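The Gorkance Water

The bottle cost 1274 and it came in a box with a ribbon, and Fathima Roy thought the ribbon was the only part of it worth having.

"It's from the spring," her aunt said. "The real one. Up past Gorkance."

"Who told you that?"

"The man who sold it."

Her aunt was sitting up in bed with two pillows behind her and the good blanket over her knees. She had poured out a spoonful that morning and a spoonful the night before. She said her hip felt looser. Fathima, who had watched her take most of a minute to get across to the bathroom, looked at the hip and said nothing.

She had grown up in Verness. She knew how things went in Verness. There had been the magnets when she was nine, which went in your shoes, and the summer everybody's mother ate nothing but barley. There had been a priest's nephew who could find lost rings with a coat hanger, until somebody noticed that he was also good at losing them. Before all that, her grandmother used to say, a woman came through with a stone that sweated when it was going to rain. It sweated most days. Verness was a rainy town.

So when she heard about the water she did what she always did, which was to get in the car.

The road to Gorkance ran along the river for a while and then gave up on it. She stopped for coffee in Padance and asked the girl at the counter if she knew the spring.

"Which one?"

"There's more than one?"

"There's one for eyes and one for bones. And my uncle says there's one for money, but he's broke."

Fathima wrote that down. She kept a notebook on the passenger seat, and in it she had already written the price, the name on the label, which was Triệu, and the word ribbon, underlined. She wasn't sure what the notebook was for. She had worked for a newspaper once, and the newspaper was gone now, but the habit of being annoyed on paper had stayed with her.

She found the place a little after 3 in the afternoon. It had a gravel lot and a shed with its door propped open. Behind the shed a pipe came out of the hillside, and water came out of the pipe. An old man was filling a milk jug.

"Is this the spring?" she said.

"It's a pipe."

"Is it the one for bones?"

He thought it over. "I make tea with it," he said.

She asked what it cost and he laughed so hard he had to put the jug down. Then he told her a young fellow had been coming up since March with a van, filling drums, always very polite. He'd helped the old man clear the ditch. Fathima asked whether the young fellow ever said what the water did. The old man said that they mostly talked about the ditch.

She drank some from her hand. It was cold and tasted a little of pennies. She stood and waited to feel something, and felt foolish, and then felt irritated at how long she had been willing to stand there.

It was dark when she got back to Verness. She had the whole speech ready by the time she reached the stairs. She would start with the pipe, go on to the milk jug, and save the uncle for the end. Her aunt was not in the bed. She was in the kitchen, with one hand on the counter, frying an egg.

"You're up," said Fathima.

"I was hungry."

"Did you have help?"

"I had a spoonful at noon."

Fathima sat down at the table and took out the notebook and didn't open it. The doctor had said 4 weeks for the hip, and it had been 4 weeks. She had the date written down somewhere. She could have gone and found it. 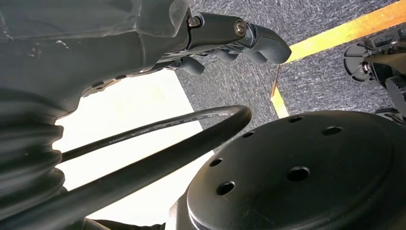

Khang Hoàng said later that she should have told her aunt anyway, right then, over the egg. He said a lie didn't get any better for having good timing, and that if the old lady bought a second bottle it would be partly Fathima's doing. He was eating Fathima's crackers while he said it.

"She'd have been walking by now with tap water," he said.

"I know that."

"So say it to her."

"You say it to her."

He took another cracker. He had known her aunt since he was small, and he did not offer a second time.

What she did in the end was drive up to Gorkance again with 2 empty jugs in the trunk. She went early, when the lot was likely to be quiet, but the van was there. The young man was loading a drum and he nodded at her as if she were in the trade.

"Good stuff," he said.

"What's it do?"

He looked at her, and at her jugs, and she could see him working out what kind of customer she was. She had seen that look on the boy with the coat hanger.

"What do you need it to do?" he said.

She told him she needed it to make tea. He waited for the rest of it, and when there wasn't any he shrugged and went back to his drum.

She filled both jugs. At home she poured one of them into the bottle with Triệu on the label, up to the line where her aunt had left it, and tied the ribbon back around the neck. It took her three tries to get the bow right. Then she opened the notebook, wrote down what the gas had cost her, and went in to ask her aunt how she had slept.

"Badly," her aunt said. "I think it's wearing off."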